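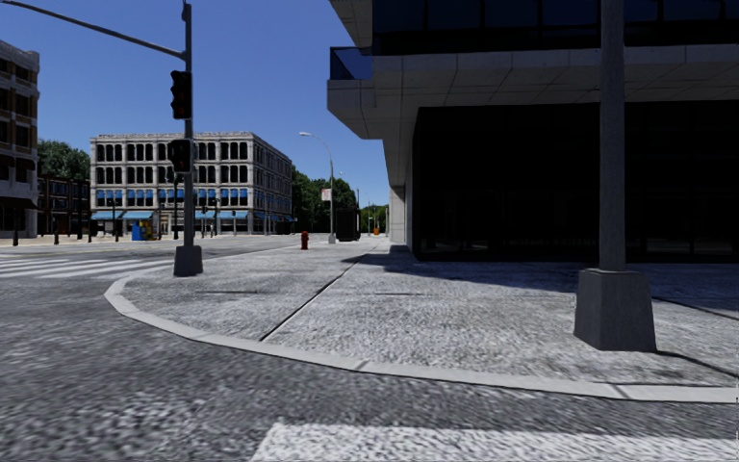
Street corner, wide sidewalk

Skustside Zoo & Aquarium Fans > General Talk > Otter move, what do we know

kelpline
Posted September 3, 2020
So the zoo's newsletter says the river otters are going to the new Volley building "this fall" and the old otter pool will be "reimagined." I have been a member long enough to know that reimagined means a snack bar. Does anyone have real information, or are we all working from the same two sentences?

mudpuppy81
Same two sentences. I asked at the membership window and was handed the newsletter.

tern_overdue
It's in the board minutes if you can stand to read board minutes. Both otters go over once the filters pass inspection. Uchida, the older one, moves first, and Kostden follows 7 days later. The old pool gets drained and "evaluated for programming."

kelpline
Evaluated for programming. Nachos, then.

Gus_in_the_gift_shop
Why split them up at all? They've lived together for years. Seems mean to leave one behind for a week staring at an empty log.

tern_overdue
Minutes don't say. Ulises Durán runs the otter area and he gave a talk about it last season. From what I remember, the old one gets pushy over food in new places, so he wants her settled and eating before there's somebody to be pushy at.

Gus_in_the_gift_shop
I get pushy over food in new places and they let me travel with my family.

halfpint_heron
Unpopular opinion, but I like the old pool. My grandmother took me there. You stand at the rail, you get splashed, you go home smelling like smelt. The Volley place is going to be a dark hallway with a thick window and forty strollers parked against it.

mudpuppy81
The old pool is a concrete bathtub with a rock in it. I have feelings about it too but I'm not the one living there.

halfpint_heron
It's a historic concrete bathtub.

mudpuppy81
It is not. The zoo dates from 1881 and the pool was put in by people who are still alive and still park in the good spots.

halfpint_heron
Fine. It's a bathtub I'm fond of. I'd still take the rail over a window. Kids learn more when they can hear the animal.

reedbed
Disagree on the hearing part. What the kids hear at the rail is other kids. Anisa Siregar on the education side told our school group that the new side has deeper water and a dirt bank they can dig in, and that was enough for me. Otters dig. They have been trying to dig in cement this whole time, poor things.

halfpint_heron
Okay, the dirt bank I didn't know about.

kelpline
Will there be a members' preview? Asking because at the last one, for the tortoise yard, I stood in line most of a morning and saw the back of a tortoise.

tern_overdue
Timed tickets, members first, email to come in September. Check your spam folder. Mine filed the tortoise one next to a man selling gutters.

Gus_in_the_gift_shop
Did you buy the gutters?

tern_overdue
I got a quote.

mudpuppy81
Back to otters please. Does the Saturday-type feeding talk carry on at the old pool until they've both moved? I've got a niece visiting and I've promised her fish being thrown.

reedbed
The board by the gate still had it listed when I went past. I'd call first.

mudpuppy81
Called. They read me the newsletter.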